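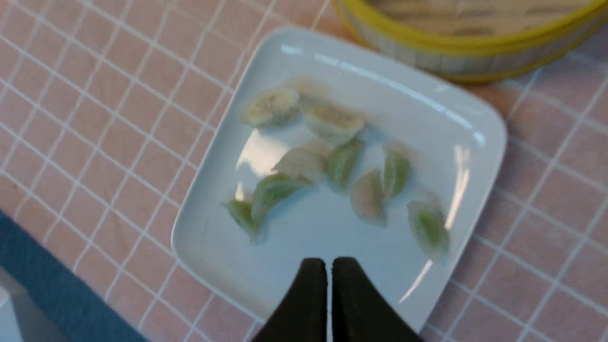 Dumpling plate, wrist camera, gripper closed.

To: bench-practice list
Subject: Re: Draft 2 of the food handling rules, comments please

On Monday the Tolholm bench wrote:

> We have read draft 2 and mostly like it. Three gripes.
> Section 4 says "the item shall be undamaged after the grasp" and
> never says what damage is. Our people can argue about a dent in
> a dumpling until the lights go off on the timer.
> Section 5 wants the gripper closed before any move over an open
> plate. We lose time on that and would like it gone.
> Section 7 says "a typical household surface." Typical where?
> Also, is 38 pages really needed for picking up lunch?

Taking these out of order, the way the draft does.

Page count first. It was 74 pages before Voltdale got at it with a red pen, so 38 is the diet version. Most of what remains is the annex on cleaning, and I will fight for the annex. Anyone who has pried old starch out of a finger joint will fight next to me.

Section 5 stays, as far as I'm concerned. Look at the picture at the top. Fingers together, tips over the bare part of the plate, the dumplings all up at the other end. That is the pose I want written down as the waiting pose: closed, and over nothing you would mind touching. Open fingers over a crowded plate are two chances to clip a neighbor. I could live with a softer wording, something like "closed until the target has been chosen," if Tolholm can live with the lost seconds.

Section 4, you're right, it's mush. Proposed text:

4.2 Damage means a tear in the wrapper, visible filling outside the wrapper, or a flattening that is still there one minute after release. A mark that goes away is not damage. Filling that shows through a thin wrapper is not a tear.

The last sentence is there for a reason. With wrappers this thin you can see green right through the skin, and our scoring sheet came back last month with a whole column of "filling exposed" on items that were perfectly whole.

I would also like a 4.3 on glare. A glossy white plate under an overhead light gives you a long bright streak along the inside of the rim and a pale patch across the middle, and pale dumplings on top of that are no gift to anybody's vision code. Two ways to go: ban shiny plates, or require them. Valdovinos wants the ban. I say require at least one shiny plate per session and report it separately, as people own shiny plates and will go on owning them. Suggested wording:

4.3 At least one plate in each session shall be glazed. Results on glazed and matte plates shall be reported separately and never averaged.

Section 7. "Typical" goes. Replace with "a patterned cloth, described in the report." Our pink check does fine and I am tired of defending it. If somebody wants to use tartan, let them write down tartan.

Things I still don't have an answer to:

- Do items that touch each other count as one trial or two? Zekosside says one, everyone else shrugs.
- Does the steamer basket stay on the table during the trial or come off? We leave it close to the plate, and draft 2 is silent.
- The upper limit in section 6, up to 400 grasps before the fingertips are swapped. Where did that come from? I looked through the old drafts and it is simply there in all of them, like mold.

Objections on 4.2 and 4.3 to the list by the end of October, please, and to the list only. Last round I got half of them in the hallway and the other half on a napkin.

The napkin was better argued, for what it's worth – but it had soy sauce on section 5.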